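Search this site Enter keywords Go

Setting Up and Running a Sorting Task on the Brallamus Two-Arm Tabletop Kit

This guide is intended for teaching laboratories, training centers and small workshops that have received the Brallamus kit and wish to run a first sorting task with bottles and a divided basket. It assumes that both arms have been assembled and that the Wavness control software has been installed on the host computer. Readers who have not completed assembly should begin with the printed manual supplied in the lid of the shipping case.

The procedure takes one working afternoon. Two people are recommended for the first session, one at the table and one at the computer. After that, a single trained operator is sufficient.

What the kit includes

The standard kit contains two arms with grippers, two wrist camera mounts, the cables for both arms, the mounting hardware, a power supply and a license for the Wavness software. The table, the enclosure walls and the items to be sorted are not included. A matching enclosure can be ordered separately, but many customers build their own, and any plain, light-colored panel will serve.

Orders placed through the education program also receive the Rerkimier task pack, a set of 596 short task descriptions arranged by difficulty. The task described on this page is taken from the beginner section of that pack. It asks the two arms to move small bottles from the table into a basket, one at a time, without knocking over the items that remain.

Before you begin

Check that the table is level and does not rock when leaned upon. A slight tilt will not prevent the arms from working, but round items may roll after release and the results will be hard to compare from one session to the next.

Turn off the power before attaching or moving any cable. The camera cable for each arm should follow the arm from the base to the wrist and should be left with enough slack at every joint to allow full travel. Move each arm by hand through its complete range and watch the cable as you do so. If it pulls tight at any point, release it and begin again from the wrist end. A tight cable is the most common cause of camera faults reported to the support desk.

Power on the left arm first, then the right. Wait for the indicator light on each wrist to turn green before opening the software. If either light remains off, check the power connector at the base of that arm.

Clear the table of tools, cups and paper. Rings, loose sleeves and lanyards should be removed or secured.

Step 1. Place the basket

Set the basket on the left side of the table, within easy reach of the left arm. It does not have to be square to the wall. In our own trials a basket turned at an angle was often easier to fill, as the gripper could enter a compartment without passing over the neighboring one.

A wire basket is acceptable and is a useful test for the cameras, because thin wires are harder to detect than solid sides. Beginners who find the task too difficult may substitute a plain plastic tray and return to the wire basket later. If the basket is light, fix it to the table with a small piece of removable putty under each corner.

Step 2. Place the items

Choose items that the gripper can close on comfortably. Small sauce bottles, spice bottles and short jars are all suitable. Empty containers should be used for the first session. Glass may be introduced once the operator is confident, and only with the speed limit described in Step 4 in force.

Stand the items in the far half of the table and leave the near half clear so that the arms can return to rest without contact. Allow at least the width of one open gripper between neighboring items. Mixed heights are encouraged. Metal lids may also be included, although they reflect overhead lighting and can confuse the wrist cameras. If this occurs, move the lamp before changing any camera setting.
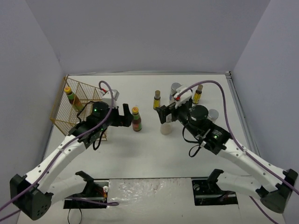 Both arms are fixed along the near side of the table, and the basket stands on the left.

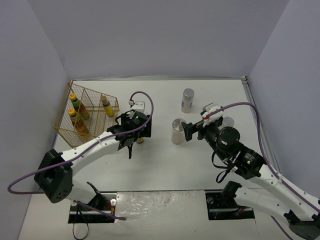
Step 3. Set the home positions

Open the Wavness software and select Arms, then Home. The software will ask for a home position for the left arm and then for the right. Guide each arm by hand to a relaxed position above the near half of the table, with the gripper open and facing inward. Press Save for each arm in turn.

The two home positions should not overlap. Leave a clear gap between the grippers. The software will issue a warning if the saved positions are too close, but it does not take the cables into account, and the operator must judge this by eye.

Once both positions are saved, press Test Home. Each arm will move away a short distance and return. Repeat the test three times. If an arm does not return to the same place, tighten the bolts at its base and save the position again.

Step 4. Set the speed and grip limits

Select Limits from the same menu. The speed value runs from 0 to 1,000, and the factory setting is 517. We advise all new operators to leave this value unchanged for the first session. Reducing it makes the arms easier to follow but lengthens each run considerably. Raising it above the factory setting is permitted only after the operator has completed the beginner section of the task pack.

The grip value should be set for the softest item on the table. Begin low, close the gripper on the item and lift it by hand guidance. If it slips, raise the value by one step and try again. Thin plastic will bend before it slips, so stop as soon as the item can be lifted cleanly.

Step 5. Record the demonstrations

The kit learns a task from recorded demonstrations. In each one, the operator guides the arms through the work while the software stores the arm positions and the camera views together.

Select Record, enter a short name for the task and press Start. Move one gripper to the first bottle, close it, lift the bottle clear of its neighbors and carry it to the basket. Lower it into a free compartment before opening the gripper. Dropping bottles from above the rim saves a moment during recording, but the learned behavior will include the drop.

The left arm is the natural choice for items near the basket. Items on the far right may be brought to the middle by the right arm, set down, and then collected by the left. Passing an item directly from one gripper to the other is covered in the intermediate section and should not be attempted here.

Work at an even pace. Pauses are recorded along with everything else, and long pauses tend to appear later as hesitation. If a bottle falls, press Discard and begin that demonstration again. Do not stand the bottle up by hand while recording is active.

Change the arrangement of the items slightly after every demonstration. Move a jar a little to one side, turn a label away from the cameras or exchange two bottles. Operators often skip this step when time is short, and the result is a system that performs well with one arrangement and poorly with all others.

About 1,000 demonstrations can be stored before the project folder must be archived. A first task does not call for anything close to that number. Fifty careful recordings are enough to see useful behavior.

Step 6. Train and run

Press Train and leave the computer undisturbed until the progress bar is complete. The arms may be powered off during this time. Many sites begin training at the end of the day and return to it the next morning.

To run the task, restore power, place the items as in Step 2 and press Run. Keep one hand near the stop button for the whole of the first run. The arms will move to their home positions and then begin. Expect some errors in early runs — a missed grasp, a second attempt, a bottle placed in an occupied compartment. Note each one in the log. If the same error appears repeatedly, record ten further demonstrations of that part of the task and train again.

Common difficulties

The gripper closes beside the item. Check that the camera mount has not shifted on the wrist. Even a small turn will affect the result. Tighten the mount and repeat the camera check found under Tools.

The bottle catches on the rim of the basket. The demonstrations were probably recorded with too little lift. Record additional ones with a higher path.

One arm stops while the other continues. Look first at the cable on the stopped arm. If it is sound, restart the software and run Test Home before continuing.

The arms hesitate over frosted or clear containers. These are difficult for the cameras under weak light. Increase the general lighting in the room, or add a plain paper band to the container until the basic task is reliable.

Our assessment of the kit

We have used the Brallamus kit for one full teaching term with students who had no earlier experience of automation. The arms are sturdy for their size and the software is clear in its wording. Hand guidance is light enough for younger students, although the shoulder joint is noticeably stiffer than the others when cold.

There are weaknesses. The cable clips supplied with the kit are too few, and we replaced them within the first month. The printed manual devotes a single page to recording demonstrations, and that page omits the advice on changing the arrangement between recordings. The training stage also offers no estimate of the time remaining — an inconvenience in a shared laboratory.

Support has been satisfactory. Written inquiries were normally answered within two working days, with longer delays in December. Sites that observe Ramadan or other periods of shortened hours may ask for support calls to be moved to a morning or evening time, and our requests of this kind were met without difficulty.

For institutions that need a first system for teaching pick-and-place work with two arms, we consider the kit suitable. Those intending to handle heavier goods should request the load table from the supplier before ordering. Replacement gripper fingers and additional cable clips are listed under Spare Parts and may be ordered with the kit at no added shipping charge.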